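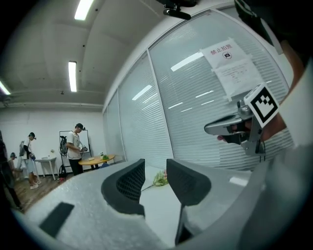

Fitting a secondary water meter to the garden supply

January 9, 2026
By Yesenia Medrano

The outside tap at my house in Brernatdale is on its own branch, teed off the rising main just after the stop valve. For years I had no idea how much water went through it. The bill gives one figure for the whole property, and the garden was always my first suspect when that figure went up.

Last March I put a small inline meter on the branch. It is a Linico single-jet unit with 15 mm compression ends and a mechanical register that reads down to a tenth of a litre. I chose mechanical because I did not want another battery to change, and the pulse output can be added later with a clip-on reed switch.

Installation notes, mostly for my own reference:

The meter wants a straight run of pipe before it. The leaflet asks for ten diameters upstream and five downstream. I had enough room upstream but was short downstream, so I moved the double check valve further along towards the wall. The arrow on the body must follow the flow, and the register should face up. Mine is tilted slightly as the joist is in the way. A tilt adds friction at low flow, so very slow drips may go unrecorded.

I flushed the branch into a bucket before fitting the meter. A fair amount of grit came out, plus a curl of copper from the original tee. Either would have jammed the impeller.
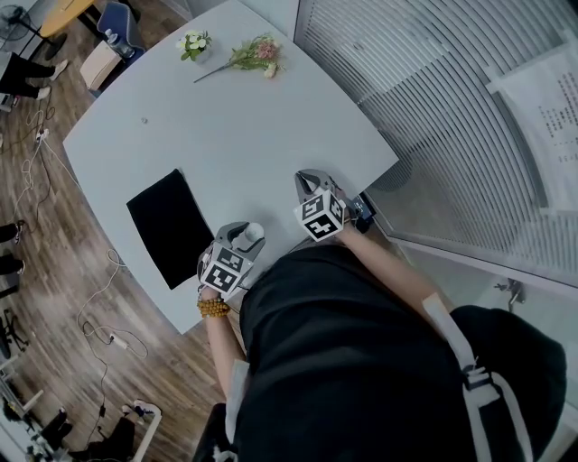
Both hands busy at the white table.

Between then and the end of the season the register moved by 288 litres a week on average, with a hosepipe used on three evenings out of seven. The beds by the fence took most of it. I checked the meter against a marked container at full flow and it read almost 3 per cent high, and I have left the figures uncorrected.

The leak test was more useful. With the tap shut, I noted the register at night and again in the morning. It had moved. The cause was a worn washer in the tap, a Gisten pattern that takes a standard half-inch replacement. With the new washer in, the overnight reading has stayed still.

The branch is now isolated and drained for winter. I left the meter in place with the drain cock open, wrapped in the same foam as the pipe. Kirkegaard sell a proper insulated box for it, but the lid would foul the joist. The next job is the reed switch, and a cable route that avoids the boiler flue.

4 comments
Shared 7 times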